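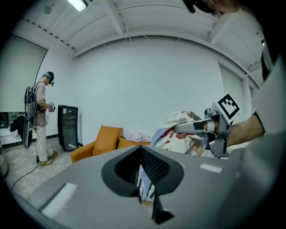 Folding task – grip pads or more practice? (club thread)

skatene
Hi all, and sorry in advance for the ramble! We have 26 good runs on the bedding so far and I'd love to reach 100 before the March showcase. My trouble is the top fold. I press the finger into it, start to pull, and half the time the layer underneath comes along for the ride. Would softer pads help, do you think?

Keegan H
I'd leave the pads alone, friend. Change them now and your 26 won't match the rest. Slow down and lift before you pull – that cured it for me on the towels.

gxenos
Have to disagree with Keegan a little (sorry, Keegan!). Team Drukow swapped pads halfway through and still placed well. Just log which runs are which.

Keegan H
Drukow had 2,000 runs, Gerasimos. We have 26!

skatene
Fair point, both of you. I'll try 7 slow ones after lunch with the old pads and post how they go.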